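Updated 7 July 2019. Same questions keep landing in the inbox so they're all here now. If yours isn't, write to Saadet Bozkurt at the office, short emails get answered quicker.

# Leltness corner shelf and wall panels: FAQ

**What do I get in the flat pack?**
Shelf board, two wall panels, corner post, edge strip, bag of fixings. Clock, lamp, books etc. not included. Yes people ask.

**Which finishes?**
Shelf comes in grey wood grain or plain white. Panels: black and white leaf pattern (Castellanos) or plain. Castellanos is the one most people order.

**Can I have the pattern on one wall only?**
Yes. Say so when ordering, we swap the second panel for plain. No extra charge.

**Does the pattern match up at the corner?**
No. Panels are cut from a long roll and the shapes stop where they stop. The metal post sits over the join so it doesn't jar much.
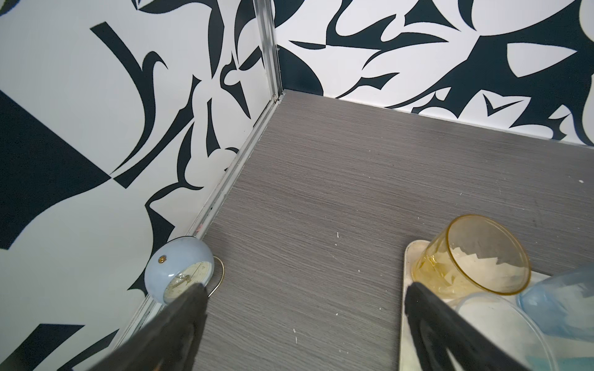 *Castellanos panels, grey wood-grain shelf, metal corner trim. Pale blue alarm clock, gold wire stand behind it.*

**My shelf has tiny white specks on it. Fault?**
Usually dust or small scuffs, they show up more on the grey. Damp cloth first, then a drop of washing-up liquid. No scouring pads, no cream cleaner. If they're still there after that send us a photo.

**How much weight will it take?**
30 kg spread out, on a solid wall. Plasterboard is a differnt matter, use proper fixings and keep it to light things.

**Will a clock or metal stand scratch the surface?**
Can do, if you drag it. Lift, don't slide. Felt dots from any hardware shop.

**Do I need the edge strip?**
Not for strength. It covers the gap where shelf meets panel, crumbs and hairpins go down there otherwise. Push it in by hand, start at the corner and work outwards.

**Edge strip won't sit flat.**
Nine times out of ten there's a blob of glue under it. Pull it off, scrape, try again. Still lifting? Wall's probably not straight, bit of clear sealant.

**Can I trim the board?**
Up to 300 mm off the open end. Fine-toothed saw, tape the cut line, good side up. Cut boards can't come back.

**Can I wipe the panels?**
Yes, soft cloth. Go easy on the black parts, they show smears.

**Is it OK in a bathroom?**
No. Bedroom, hall, study fine. Kitchen OK if its well away from the hob.

**Spare parts?**
Corner post is part 102. Strips and fixings too, same order form. Allow around two weeks.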